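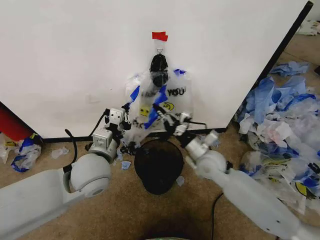
Progress report to Nedevon, Rernex teleoperation project
Period: April to 10th September
Prepared by Rosângela Coutinho

Work this period was on the bag task. An operator drives both arms remotely and works with a plastic bag hung from a hook on an upright panel, with a round bin on the floor underneath. Both grippers hold the lower part of the bag and stretch it between them.

We have recorded 200 demonstrations against the agreed 500. Of these, 28 were set aside on review, mostly where one gripper lost the plastic and the operator had to start the grasp again. Manolis Tsakiris is labelling the remainder by grasp point.

Thin film is still the main difficulty. Operators can't feel how hard they are pulling, so they go slowly, and clear plastic is hard to judge through the headset. Strips of blue tape on the bag have given them something to aim at. We will also record without tape – the trained policy can't depend on it.

Spending is within budget. The Agbenyega wrist units were delivered 2 weeks behind schedule, and the labour hours lost have been moved to next quarter.

Next steps: finish the recordings, train a first policy and test it at the Clistum centre.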